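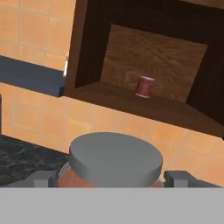
Students who posted in the class forum said they found out from a screenshot — not from the dean, not from the college, from a screenshot somebody sent at 1 in the morning. One of them wrote that she had already paid her July deposit and wanted to know who would be teaching her in the fall.

Fair question. Brovport College still hasn't answered it.

688 shares
100 comments

The lecturer at the center of this has taught labor history at Brovport for years. Popular classes, hard grader, long reading lists. Then came a string of late-night posts on a personal account about the college's deal with Lostenmont, the online course company. He called the deal a fire sale. Called the people who signed it worse. By breakfast the posts had been passed along 2,000 times and the college had put out a statement saying it was "reviewing the matter with care."

Reviewing what, exactly? The statement didn't say. It didn't name a rule. It did say that the college values open debate, twice, in four paragraphs.

So. The deal. Lostenmont gets to record lectures and sell them to other schools. Lecturers get a one-time payment of $400 per course. Most of the people I spoke to on campus hadn't read the contract and a few didn't know it existed, which tells you somthing about how it was rolled out. Came in over the summer, as an attachment, in an email about parking.
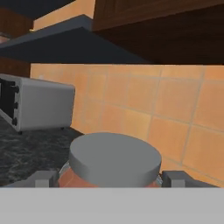 The faculty handbook is no great help either. Section on outside speech is a page and a half. It protects teachers who speak "as private citizens" and then says they must not "damage the standing of the college," and leaves everyone to guess where the one stops and the other starts. I read it three times on the bus to Sarkevstead, where the branch campus is, and got a different answer each time.

Sarkevstead is quieter. Smaller staff, more part-timers, people on one-year contracts who would rather not be quoted and weren't. One said the posts were rude and also correct. Another said rude was the whole problem — you can't call your boss a crook in public and expect a card at the holidays. Both had signed the petition.

The petition, organized through the Aliyu student center, asks for two things. Drop the review. Publish the contract. The second seems to worry the front office more then the first.

For now he is still on the schedule for spring. His 9 o'clock is full, with a waiting list. The college says the review has no end date.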